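Cleaning and re-basketing old wooden blocks
Board: Toys, Games and Small Repairs

hladun_h
Thursday, October 22, 2020
I have coloured cubes of the plain painted sort, plus a shallow wicker basket they are meant to live in. The blue one has a lot of small dark scuffs on the front face. Three questions.
1. Can scuffs be lifted from old paint without taking the paint off as well?
2. Is wicker suitable for storage, or does the weave mark the corners?
3. Should the white cloth stay on the table while sorting? It creases, and there are faint yellowish stains on it already.

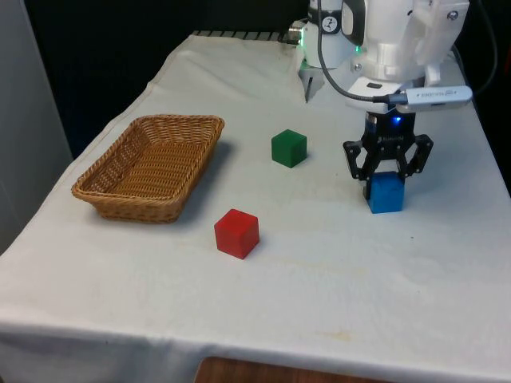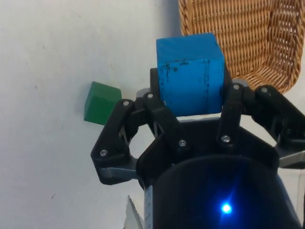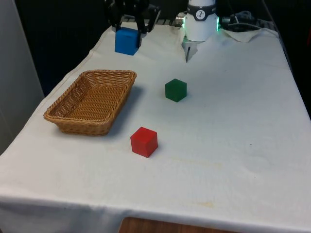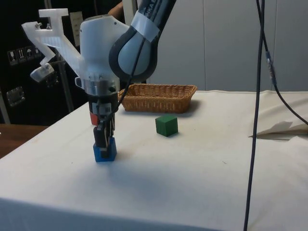
The blue is the one I care about. I would prefer not to repaint. The set has to be fit to hand on in May and I have done nothing to it so far.

gbauerfeind
Two different faults can look alike. A rubbed-on mark sits on top of the paint and a chip goes through it. Run a fingernail across. If it catches on an edge, that is a chip and no cleaner will help. If it doesn't catch, use a barely damp cotton cloth with one drop of washing-up liquid, then a dry cloth straight after. Do not soak wood. The end grain takes up water and the paint lifts at the corners first.

yaryna_b
Melamine sponge. Two minutes per face.

gbauerfeind
I would not. Melamine sponge is a fine abrasive. On a matt finish it leaves a shiny patch, on a gloss finish a dull one. Either will show more than the specks do.

yaryna_b
I did the whole Honthorpe playgroup set with it, 539 blocks, and had no complaints. Light pressure is the point. People scrub.

gbauerfeind
Playgroup blocks get repainted every few years. He has said he doesn't want to repaint.

kobzar_o
On question 2: wicker is adequate. The weave gives a little, and a cube dropped into it lands more softly than it would in a tin. Check the inside for cane ends standing proud and trim them flush with side cutters. With a low-sided basket keep to a single layer. I have a Grelholm one of similar shape and the only damage in it came from stacking.

On question 3: keep the cloth but pull it flat. You have a raised fold towards one end and a cube set on a ridge like that will tip. Clip it under the table edge.

vzinchenko
Disagree about the cloth. White cloth shows any colour that comes off, I'll grant that, but it also moves when you lift things. A rubber mat is better for cleaning and an old towel is better for drying. If those yellowish stains are oil they could transfer to the blocks too.

kobzar_o
Dried oil won't transfer in the time it takes to wipe a cube. Wash the cloth first if it bothers anyone.

hladun_h
Nail test done. Most of the specks on the blue catch, mainly along the left half and lower edge. A few don't. I take it the ones that catch stay as they are?

gbauerfeind
Yes, or touch in with a fine brush and a matched acrylic. Test the match on the underside and let it dry overnight before judging, as acrylic dries darker. Seal only if it will be chewed, and then with something sold as safe for toys.

yaryna_b
Dmytriv do small pots. Their blues run slightly green, so buy one and test it before you commit.

vzinchenko
Old thread 1,122 has a long argument about whether touched-in paint lowers the value of a set. I think it does. Scuffs are ordinary wear and a buyer can see what he is getting.

hladun_h
It isn't for sale. It goes to Dina, who is 3 and will add scuffs of her own. I will do the damp cloth on all the cubes, leave the chips alone and trim the basket. Undecided on the sponge.

yaryna_b
Try it on the red, bottom face.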